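Accueil Forums Tutoriels Matériel Connexion
Rechercher dans les sujets...
Catégorie : Robotique de service > Entretien et réglages > Mains et préhenseurs

Main droite d'un robot mobile : le doigt long arrive trop bas depuis le remontage

Damián Manríquez
19 août 2023 (2023-08-19)

Bonjour,

Je m'occupe d'un robot à deux bras dans l'atelier de démonstration de Rasley. Le sol est en moquette grise et les zones de dépose sont tracées au ruban adhésif jaune. La main droite est une main articulée Tretden, montée en bout d'avant-bras, avec une petite caméra au poignet. Le robot ramasse des sachets et des petites boîtes au sol, dans la zone, et les pose dans un bac.

J'ai démonté la main pour remplacer la gaine d'un câble qui frottait. Depuis le remontage, le doigt long touche la moquette avant que les autres soient en position. Sur une boîte rigide la prise se fait quand même. Sur un sachet souple, le doigt pousse l'objet et la main se ferme à côté. J'ai compté les prises ratées sur une série de 70 : il y en a 53, alors qu'avant le démontage j'en avais 2.

Ce que j'ai déjà fait :
- remis la main à zéro par le menu de service, deux fois de suite ;
- vérifié que le connecteur est bien enfoncé côté avant-bras ;
- relevé la hauteur d'approche dans le programme. Le doigt ne touche plus, mais les deux autres n'atteignent plus rien.

Je n'ai pas touché à l'épaule ni au coude. La notice donne une valeur d'ouverture de 345 pour la position de repos, et c'est bien ce que j'ai à l'écran. Le doigt est pourtant visiblement plus bas que sur l'autre main pour la même valeur.

Est-ce que le problème peut venir de la vis du poignet ? Ou est-ce qu'il faut refaire tout l'étalonnage, bras compris ? Je voudrais éviter, ça me bloque la journée et je n'ai pas le gabarit sur place.

lau_maintenance

Refais l'étalonnage complet. Chez moi ça a réglé le problème, mais c'était un autre modèle.

Valter Ramalho

Bonjour Damián,

Ne commence pas par l'étalonnage du bras. Si tu le fais avec une main mal montée, tu enregistres le défaut et il faudra tout reprendre une fois la main corrigée.

La valeur affichée est celle du codeur. Elle ne dit rien de la position du doigt si l'articulation a été remontée avec un cran de décalage. Tu peux donc très bien lire 345 à l'écran avec un doigt trop bas. La remise à zéro par le menu ne rattrape pas ça non plus, elle prend la position actuelle comme référence.

Je procéderais dans cet ordre.

Bras arrêté et soutenu, alimentation de la main coupée. Attends que les doigts soient souples avant d'y toucher. Sur les Tretden ça prend un moment, et si tu forces tout de suite tu risques d'abîmer le réducteur.

Regarde d'abord la vis à la base de la main, côté poignet. Elle tient la main sur l'avant-bras. Si elle a été serrée alors que la main n'était pas à fond dans son logement, l'ensemble part de travers et c'est le doigt le plus long qui descend le plus. Desserre d'un tour, repousse la main bien droite contre l'extrémité de l'avant-bras, resserre. Tu ne dois sentir aucun jeu en tournant à la main.

Ensuite l'axe du doigt long. C'est le boulon sur le côté de l'articulation, avec le creux au centre. S'il est trop serré, le doigt reste où on l'a laissé au lieu de revenir. S'il ne l'est pas assez, il pend. Il doit bouger sans point dur et tenir en place quand tu le lâches.

Si les deux sont bons, c'est le cran. Il faut alors sortir l'axe, écarter le doigt, le remonter d'une dent et refaire la remise à zéro de cette main seulement. Compare avec la main gauche, les deux dans la même posture, vues de côté. Note le sens dans lequel tu as décalé, au cas où il faudrait revenir.

Pour contrôler, n'utilise pas un sachet. Place la main au-dessus d'un angle de ruban, là où deux bandes se rejoignent, et fais descendre par petits pas avec la caméra du poignet ouverte. L'angle te donne un repère fixe, tu vois tout de suite si le doigt dérive d'un essai à l'autre. Arrête-toi avant le contact, la moquette s'écrase et fausse la lecture.

Deux choses à part. Contrôle les soufflets des articulations : un pli coincé après un remontage tire sur le membre et peut décaler la main, même si tu n'as pas ouvert l'épaule. Et passe l'aspirateur dans la zone avant les essais. Les fibres et les petits débris finissent dans les charnières des doigts, j'en retire à chaque entretien.

Damián Manríquez

Merci. J'ai suivi l'ordre. La vis du poignet était bien en place, aucun jeu. L'axe du doigt long était trop serré, je l'ai repris et le doigt bouge librement. Il reste un peu plus bas que celui de la main gauche, donc je pense que j'ai aussi le cran de décalage. Je n'ai pas encore sorti l'axe, il me manque la clé, commandée chez Sularer.

Pour le soufflet, j'ai remis les plis en ordre à la main, je ne sais pas si ça joue.

En attendant je fais les essais de descente sur un angle du ruban, comme tu l'indiques, avec le poignet légèrement tourné. Avec cette rotation le bout du doigt se présente mieux, mais le programme de dépose n'est pas prévu pour et je ne veux pas le garder comme ça. Je remettrai le poignet à sa valeur d'origine quand l'axe sera remonté, puis je referai la même série avec les sachets et je donnerai le nouveau compte dans ce sujet.

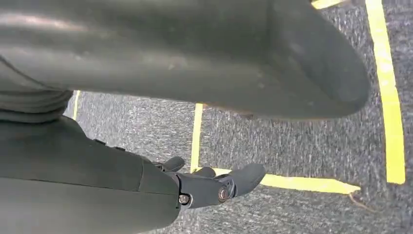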